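WOOD AS A MATERIAL
Handout 2: Moisture, Grain, and Dimensional Change
Prepared by Babak Yazdani. Lab sections: Ardalan Tabrizi.
Last updated: January 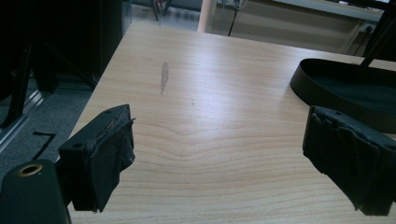 1. Scope

This handout covers the relation between moisture content and the size of a board. It assumes you have read the handout on cell structure and know the three directions used to describe wood: longitudinal (along the trunk), radial (from the pith toward the bark), and tangential (along the growth rings). Strength and decay are treated later in the course.

2. Moisture content

Moisture content (MC) is the weight of water in a piece of wood divided by the weight of the same piece when oven dry:

MC = (wet weight - dry weight) / dry weight x 100

The dry weight is the base, so values above 100 percent are possible and are common in the sapwood of light species. Students who divide by the wet weight get a number that looks reasonable and is wrong. Check the denominator first when a result seems low.

Worked example. A green basswood sample weighs 1,202 g. After drying in the oven to constant weight it weighs 561 g.

Water lost: 1,202 - 561 = 641 g
MC = 641 / 561 x 100 = 114 percent

"Constant weight" means that successive weighings several hours apart show no further loss. Do not stop the oven at the first reading that looks final. The Drulitz oven in the lab is slow to recover after the door is opened, so load all samples at once.

3. Free water and bound water

Water is held in wood in two places. Free water sits in the cell cavities. Bound water is held within the cell walls. As green wood dries, the free water leaves first. The point at which the cavities are empty but the walls are still saturated is called the fiber saturation point (FSP). For most species it is taken as 28 to 30 percent MC.

Above the FSP, losing water changes the weight of the board and has almost no effect on its size. Below the FSP, the cell walls give up water and the board shrinks. The basswood sample in section 2 would have to lose most of its water before any normal shrinkage could be measured across it.

One exception is collapse, in which saturated cells are drawn flat during fast early drying. Collapse is a drying defect and should be recorded separately from shrinkage.

4. Equilibrium moisture content

Wood left in steady air gains or loses water until it reaches equilibrium moisture content (EMC). EMC depends mainly on relative humidity and to a lesser degree on temperature. At ordinary room temperature:

30 percent RH -- EMC near 6 percent
50 percent RH -- EMC near 9 percent
65 percent RH -- EMC near 12 percent
80 percent RH -- EMC near 16 percent

A film finish slows the exchange of water vapor. It does not change the EMC. A varnished tabletop in a heated building will reach the same value as a bare one if the dry season lasts long enough.

A board that gains water from the dry side settles at a slightly lower MC than one that loses water from the wet side under the same conditions. This effect is called hysteresis. For shop work it can usually be ignored; in the lab report it should be mentioned.

5. Shrinkage by direction

Longitudinal shrinkage in normal wood is very small, on the order of 0.1 to 0.2 percent from green to oven dry. Radial shrinkage is much larger, and tangential shrinkage is larger again -- often close to twice the radial value.

For small changes in the range of 6 to 14 percent MC, use:

Change in width = width x coefficient x change in MC (in percentage points)

Coefficients for sugar maple:
Radial: 0.00165
Tangential: 0.00353

Worked example. A sugar maple board 170 mm wide goes from 10 percent MC to 6 percent MC.

Flatsawn (width is tangential): 170 x 0.00353 x 4 = 2.4 mm
Quartersawn (width is radial): 170 x 0.00165 x 4 = 1.1 mm

Most real boards fall between the two cases. Look at the end grain and note the angle of the rings to the wide face before choosing a coefficient.

6. Reading the face

Growth rings cut nearly parallel to the face give broad, curved patterns, often with arches or V shapes. Rings cut nearly at right angles to the face give narrow, straight lines. The face pattern is a guide only. Veneer and printed surfaces can show either pattern while the core beneath behaves differently, and the end grain or edge should be examined wherever it can be reached.

7. Cupping

A flatsawn board that dries evenly will tend to cup away from the heart side, with the bark side becoming concave. The cause is the difference between radial and tangential shrinkage across the thickness. Cupping from uneven drying (one face exposed, the other covered) can occur in any board and may go in either direction.

8. Allowing for movement

Fasten a solid top to its base so that it can move across the grain. Slotted screw holes, wooden buttons, and figure-eight clips are all acceptable. Do not glue a solid panel into a frame. Long cross-grain glue joints should be avoided; short ones, such as a normal mortise and tenon, generally survive.

9. Problems

a. Repeat the example in section 5 for a change from 7 percent to 12 percent MC. State whether the board swells or shrinks.
b. A sample weighs 84 g wet and 70 g oven dry. Find the MC and say whether it is above or below the FSP.
c. Explain why a drawer front fitted tightly in winter may stick in summer. Refer to EMC in your answer.

Hand in written work to Ardalan Tabrizi at the start of lab. Show units on every line.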